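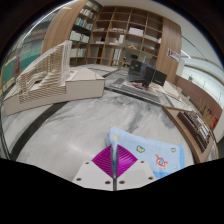 Filtering by task success is the step I trusted most in our folding pipeline, and it was the wrong place to put the effort. The dataset going into the May run held 3,782 demonstrations from hand-held grippers, each with a wide-angle camera on the tool. We had labeled every one by outcome, and the failures were dropped before training. What we did not label was the surface. A light-blue towel with a butterfly on it is easy to separate from grey-veined marble, even where the cloth bunches up close to the finger pad. A white towel on the same marble is a different problem, and the success label says nothing about it.

So I reran the comparison with a second filter. Each demonstration got a contrast score, computed from the cloth mask and a band of tabletop just outside it. I then built two training sets of 2,000 demonstrations each, one sampled at random from the successes and one balanced across score bins. Same policy, same number of steps, same seed list. Evaluation was 40 trials per policy at the Norkville bench, split evenly between high and low contrast pairs.

On high contrast pairs the two policies were too close to separate. On low contrast pairs the balanced set was clearly better at the first grasp and no better at the second fold. I read that as the second fold being limited by something else, most likely occlusion by the pad once the corner is lifted. The score is blind to that.

Two caveats. The mask comes from Patport, our in-house segmenter, which does worse on printed cloth, so some scores for patterned towels are too low. I corrected 6 of the worst by hand and left the others alone. Also, all the evaluation towels were of similar weight.

The next run keeps the balanced sampling and adds a per-step occlusion estimate. The scoring script is in the Jaidee repo under tools, with the bin edges in the config file. Change those before using it on anything other than cloth.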